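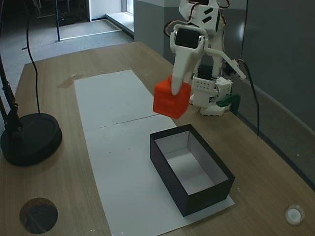
I have come to distrust the small box. Large boxes are frank about themselves: they hold winter coats, and you regret them once a year. A small box, open at the top, black outside and clean white within, makes promises. Put one on a table with an orange-red cube above it and I can think of nothing except the cube going in. I don't know what the cube is for. I want it put away.

This is how the tidying trade gets you. My hall closet holds 64 containers, bought over 4 years, and most of them contain other containers. The Bodel ones stack. The Butine ones stack only with Butine, like a family at a wedding. I once spent an evening deciding where the spare batteries should live, then bought new batteries because I couldn't remember what I'd decided.

My neighbor Bjarke Hedegaard keeps everything he owns in three drawers and on the floor. He finds his scissors faster than I find mine. I have explained to him that this is no way to live, usually while borrowing the scissors.

So I propose a modest rule for September, when the storage catalogs arrive: no box enters the house until the thing that goes in it is already there and in the way. I have broken it twice, both times for lids.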